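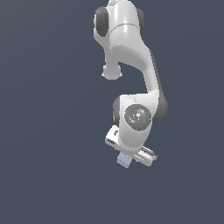
Does the Nirora grip-monitor kit stop an arm from dropping what it's holding?

It catches most slips before the part leaves the fingers, but it missed the one fault I bought it for, and I'd want anyone with a similar problem to know that before they spend $434.

A little background, if you'll bear with me. I run two small pick-and-place cells with Touran Safavi, and back in March one of the arms started letting go of parts on the way to the tray. It wasn't every cycle, just often enough that we'd find one under the bench and wonder how long it had been there. The controller logged a good grasp each time! Kamran Arabzadeh, who had used the kit at his last job, told us to try it, so we did.

Setup was a pleasure, I have to say. The sensor pads went on in an afternoon, the cable was long enough (bless them), and the Wisine software found everything the first time. You teach it a normal grip, it watches the finger force, and if the force sags it halts the arm and holds position. Over the first 3676 cycles it stopped us 41 times, and when we played the logs back nearly all of those were real slips. I was ready to write a love letter.

Then came the trouble. Our fault was a brief power dip to the gripper when the wrist swung past a certain angle, and the kit draws from that same line. So when the gripper went limp, the monitor went to sleep right along with it, came back up and reported that all was well. We had 9 drops like that, and not one alarm. Behrouz Bakhtiari finally traced it to a worn connector, using a plain old meter.

Dineo Mokgethi at Nirora's support desk was lovely about it and told me a separate supply can be wired in. It's on page two of the appendix, and I do think it belongs on the box. We've added the supply, and a pulled plug now stops the cell as it should.

Please don't treat it as a guard, either. Keep your fencing up and your hands out of there.

Three and a half stars from me, four if you wire it separately from day one.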